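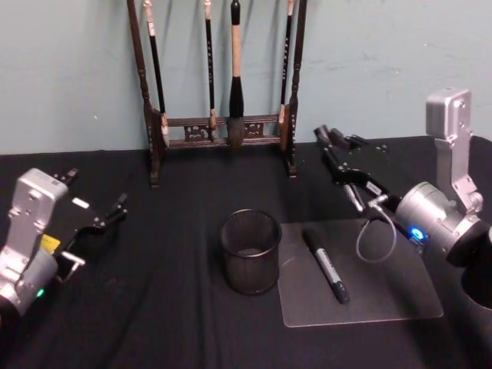 Figure 1. Test table with both arms, brush rack, mesh cup and marker on the board.

Desk-Tidying Cell with Two Arms: Build Report
Cameron Brunton, Hélène Turcotte
Shared workshop, bench 4
Sep 19, 2018

1. Setup
The cell has two arms, each with a two-finger gripper, mounted on either side of a table covered in black cloth. The first trials were done on the bare tabletop. Glare from the ceiling lights broke up the outline of small objects, so the cloth was added and has stayed.

The target task is to pick up the marker and place it in the cup. The left arm steadies the cup and the right arm handles the marker. The brush rack stands near the wall as an obstacle – any planned path that comes within 50 mm of a post is rejected.

2. Gripper work
The stock finger pads slipped on round barrels. Moataz Benmoussa cut new pads from silicone sheet and we fixed them with contact adhesive. One pad came off during the second session and was glued again after sanding.

Cable routing on the right arm took three attempts. Too little slack stopped the wrist from turning fully, and too much can drag on the work surface. The present loop is a compromise.

3. Results
With the marker flat on the board, 6 of 8 picks succeeded. Both failures came from closing the fingers too high on the barrel. Placing was less reliable. The cup is light and tips if the marker touches the rim at an angle.

4. Remaining work
Recalibrate the right wrist, add weight to the cup, and repeat the trials with the brushes as targets. Darcy Faulkner has the mounting drawings. The second report is due in November.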